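Skorevwood Lending Circle
Minutes of the members' meeting, 1/1/25
Chair: Ruth Tamayo
Held at the Anwood hall and by phone link

Opening

Ruth opened the meeting and wished everyone a happy new year. She thanked members for giving up a public holiday and said the turnout was the best she could remember. Minutes of the August meeting were read and accepted with one change: the Brutico loan was listed as paid out when at that time it had only been approved.

Loans out

A really pleasing report. The Brutico loan of $4,000 is going very well, every payment has come in by its due date, and the owners have asked whether they can pay it off early. Yes, they can! There is no fee for this under our rules. Ruth will write to them with the final figure, and the money goes back into the pool as soon as it clears.

The Wendt loan is behind by 2 payments. Ruth has spoken with the family and they've offered to catch up in smaller amounts. Members were very supportive of this. It was asked whether interest should be charged on the late part, and after some back and forth the meeting agreed to waive it on this occasion, provided the new plan is signed before the next meeting.
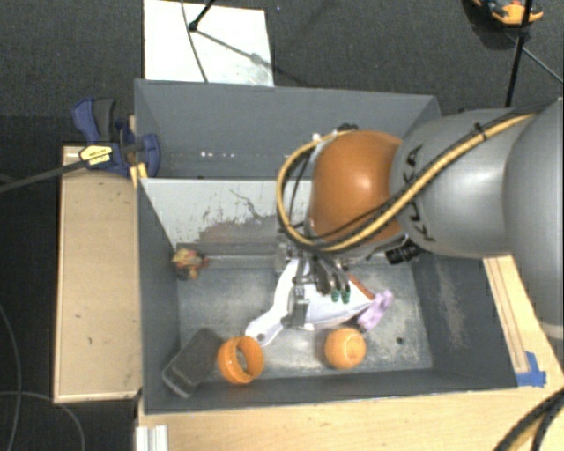
The new plan will be kept with the original agreement, and a copy will go to any member who has money in that loan. Several people said they'd like to see the same thing done for all changed loans from now on, and this was agreed without a vote.

Smallest amount a member can put in

This was the big item of the night and it got a terrific discussion. At present a member must put in at least $600 to take part in a single loan. The proposal was to bring that down to $100, so newer members can spread their savings over more loans and aren't leaning so heavily on one borrower.

Points raised in favour: younger members have been asking for it, and it would help loans fill faster. Points against: more names on each loan means more paperwork at payment time, and the spreadsheet is already a bit of a beast. Ruth offered to set up a cleaner one and was warmly applauded.

Moved, seconded and carried. The new amount applies to new loans only. Existing loans stay as they are.

Taking money out early

Members asked again for a way to sell their share of a loan to another member. Everyone likes the idea, but the rules don't cover it. Ruth to draft some wording and send it around for comment. Left open.

Other business

The welcome sheet for new members still has the old phone number on it. To be fixed.

A reminder that bank details must be changed in writing, with a signature. A phone message isn't enough.

Thanks were given to the Wendt family for the sandwiches, which were fantastic.

Actions

Ruth: letter to Brutico, new spreadsheet, draft wording on selling shares, welcome sheet.
All members: check that your postal and bank details are up to date.

Meeting closed. Date of the next meeting to be sent out with these minutes.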